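## Section 9: Tidying up a mixed table

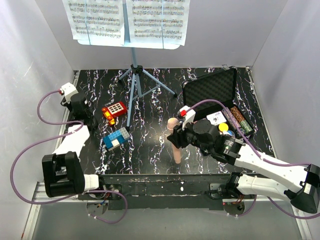 Before we get to the steps, a word about what you can fairly expect. People who are new to the Melnyk two-arm bench often ask whether it can do the clearing up yet, and the kindest answer I can give is "some of it, with you nearby". Picking up one solid thing and putting it in a box is well within reach. Folding a music stand with the sheets still on it is a different matter, and I would ask you to do that one yourself for now.

The routine below was written with Consolacion Tolentino, who looks after the practice room at Wirnovton and has a good deal more patience than I have. It suits a table with toys, music things and games all left out together.

### Setting up

1. Switch on at the wall and wait for both arms to finish their start-up check. The kettle usually boils first.
2. Lift out anything with liquid in it, and anything you would be sad to see dropped.
3. Run your hand lightly along each purple cable and make sure it can move freely with its arm. A cable that drapes over an open case can drag small pieces out with it, so move the case if you need to.
4. Open the Ivlow panel and choose **Tidy, mixed**. If it asks for a code, the one set at delivery is 3737. Please change it when you have a moment.
5. Set the speed to 40 for your first few goes. You can raise it later, but there is really no hurry.

> **Caution:** Keep hands and sleeves out of the work area while either arm is moving. Press the stop button first, every time, even if you only want to nudge a brick.

### Starting the job

6. Begin with single, firm objects such as a toy microphone or a toy vehicle. Tap one item on the panel, then tap the box it should go into.
7. Do the building bricks next. If they are joined together, the arm will treat them as one piece, and it may let go if it takes hold near a weak join.
8. Leave stacked chips in their tray. The arms can carry a loose chip, slowly, but squaring up a row is still beyond them – we tried for most of June and ended up doing it by hand.
9. Close hinged cases yourself and fasten the latches.
10. Take the sheet music off the stand, fold the legs in, and put both away.

**Note:** If an arm stops with something in its grip, don't pull. Put your free hand under the object, choose **Open gently**, and let it come down into your palm.

If the same item has been dropped three times, take it off the list and carry on with the rest. Spare boxes and replacement finger pads can be ordered from the Voltovbridge store, and the form is at the back of this guide.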